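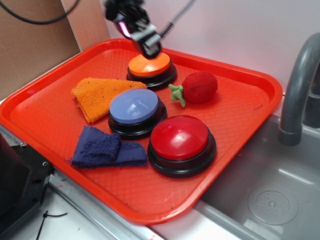
Color stability in molded food-service plastics
Speaker notes, October session

Slide 1. Scope

Trays, tote lids, bin fronts, dispenser caps. Reds and oranges only. Blues and grays are in the second talk and I will not take questions on them here.

State up front: all parts are polypropylene from the Sowah plant, same resin grade, same mold family. Pigment package is the variable. Wall thickness is held at 2 mm for the test plaques.

Slide 2. Why reds are the problem

Cadmium reds were opaque, heat stable and cheap to match. Most buyers no longer accept them for food contact areas. The organic replacements are more transparent, so the substrate and the filler show through more, and two lots with the same pigment load can read differently under store lighting.

Transparency matters at the rim. A rim is thicker than the floor of the part, so it looks deeper in color even when the material is identical. Customers report this as a mixing fault. Check thickness before opening a complaint.

Mention warping. Some organic reds act as nucleating agents in polypropylene and change shrinkage. The mold that runs flat in gray will not run flat in red without a change in cooling time.
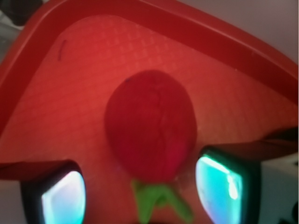

The other half of slide 2 is measurement. Instruments with a diffuse sphere include gloss unless told otherwise. A textured floor and a smooth rim will give different readings with gloss excluded and close readings with it included. Say which mode was used. The Plidex reports we received in the first round did not, and we had to throw those out.

Slide 3. Processing

Melt temperature is set at 200 C for all plaques. Residence time is the larger risk. If the press sits idle with a full barrel, purge before the next good shot. The first parts off after a stop should be scrapped by rule. Operators should not be sorting them by eye.

Regrind: keep it separate by color family. Orange regrind into red is a common shortcut and it shifts hue toward yellow. It passes a visual check in the morning and fails under warm lamps.

Sollora masterbatch was dosed by weight, Stisov by volume. Point this out before the comparison chart or somebody will ask.

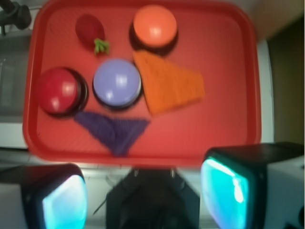
On dosing drift, the volumetric feeder needs calibration at every change of pellet size. We had one run where this was skipped. It is marked with an open circle on the chart and excluded from the fit.

Slide 4. Wash and light exposure

435 wash cycles, alkaline detergent, then the light cabinet. Cabinet lamps are filtered so that very little output falls below 400 nm, to match indoor use behind glass. Do not quote these results for outdoor parts.

Read the fade in lightness and hue separately. The single difference number hides the direction of change, and a part that goes pale is judged differently from one that goes brown.
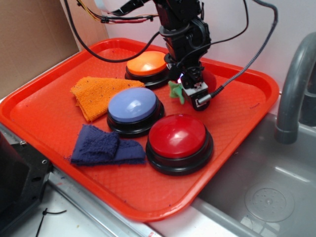

Slide 5. Recommendations

Write the tolerance against a molded standard with the same texture as the part. Paint chips and printed cards are not acceptable as masters.

Store masters in the dark and replace them on a schedule.

Name the light source in the purchase spec, and a second one for the metamerism check.

Skip the cost table if time is short. It is in the handout.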